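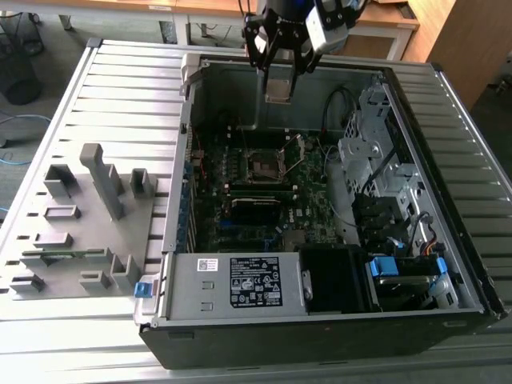 Carotid screening returns to the Wurden clinic

Screening for narrowed carotid arteries starts again at the Wurden clinic this month, after a long gap. The carotid arteries run up each side of the neck and carry blood to the brain. Over the years fatty deposits can build up on their inner walls, and a piece of that material, or a clot that forms on it, can travel upward and cause a stroke.

Most people with early narrowing feel nothing. A doctor may hear a rushing sound through a stethoscope, but a quiet neck does not rule the problem out. The usual test is an ultrasound. You lie on your back, gel is put on the neck, and the technician moves a probe along each side. There are no needles, and you can eat and drink as normal beforehand. Wear a shirt with an open collar.

Appointments are for patients over 60 who smoke or used to smoke, or who have high blood pressure or diabetes — ask your family doctor for a referral. We have room for 40 patients in the first round, and a second round is planned for August at Drandham. Results go to your doctor within 10 days.

Sudden weakness on one side, trouble speaking, a drooping face or loss of sight in one eye should never wait for a screening visit. Call 911, even if the symptoms pass after a few minutes.

Questions about referrals can go to Kwaku Bonsu at the Wurden front desk.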